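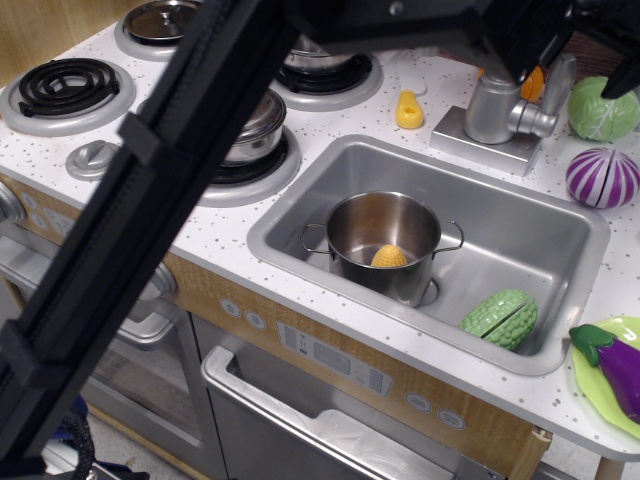 Session 3: Writing Captions for a Travel Album

Travel Writing, evening course, handout for Monday's group

What this session covers

Last time we worked on the opening paragraph of a trip report. This session is on captions: the short lines of text that go with photographs in an album, a slide show or a printed book. Most people leave them until last and write them in one sitting, and they end up with "View from hotel" nine times over.

We will use the Sokby album throughout. It covers a coach and rail trip through Vusard and down to the coast, and you had the text of it with the November reading. Bring your copy, because the exercises refer to it by page.

1. What a caption has to do

A caption names the place. It should also give one thing the reader could not work out alone. In the Sokby album, the caption "Vusard, the lower bridge. The toll was paid here until the railway came" does both jobs in fourteen words. "Lovely old bridge" does neither.

Put the name of the place first unless there is a good reason not to. People turn pages quickly and read the first three or four words of each caption. If those are "On the second morning we", they have learned very little.

Spell place names the way the signs spell them, and keep to one form. The album has both "Vusard Old Town" and "Old Vusard" for the same streets, and several of you asked last week whether they were two places.

2. Length

For a printed album, keep most captions under 25 words. A few can run longer where there is a story to tell, and those stand out more if the ones around them are short. The Sokby album has 196 photographs, and almost 285 captions in the first draft, as the author had given some photographs a heading and a note as well. Cutting the headings improved it a good deal.

Numbering ("Photograph 1", "Photograph 2") is useful in a club newsletter where the pictures are printed away from the text. In an album with the words directly underneath you can leave the numbers out.

3. Facts and where to get them

Write down names and heights and dates on the day. A notebook page per stop is enough. The pass above Paquette is given as 1230 metres on the board at the car park, and the author copied it down there. The date of the church at Paquette was written from memory and is wrong in the draft (page 31).

Sources, in the order I would try them:

Your own notes from the day
Information boards and leaflets from the place itself
The local museum or tourist office, by email
A printed guidebook, with the edition noted
General websites

If you cannot confirm something, say less. "An old inn near the station" is a perfectly good caption. Stories about famous guests who once slept in a hotel need particular care, as many hotels claim the same guest. You can write "the hotel says that" and leave it there.

4. Tense and person

Present tense for what is there now, past tense for what you did. "The ferry leaves from Flostia twice a day. We took the early one." Mixing the two is fine as long as each sentence sticks to its own.

Use "we" once it is clear who "we" are. A line at the front of the album saying who travelled saves a lot of trouble later.

Jokes: one per spread at most. Read them again after a week.

5. Exercises in class

a) Page 12, Vusard market. Rewrite the caption in under 20 words, place name first.

b) Pages 18 and 19. Two captions repeat the same fact about the railway. Decide which should keep it and rewrite the other.

c) Page 31, Paquette church. Rewrite without the date so that the caption is still worth reading.

d) Page 40, the harbour at Flostia. There is no caption in the draft. Write one using only the facts in the trip diary at the back.

Homework

Choose ten photographs from a trip of your own and caption them. Type the captions on one sheet, double spaced, with your name at the top. Hand in by 7 December 2020. No need to send the photographs, as I want to see how the words read by themselves.

Next session: maps and itineraries, and where in the album to put them.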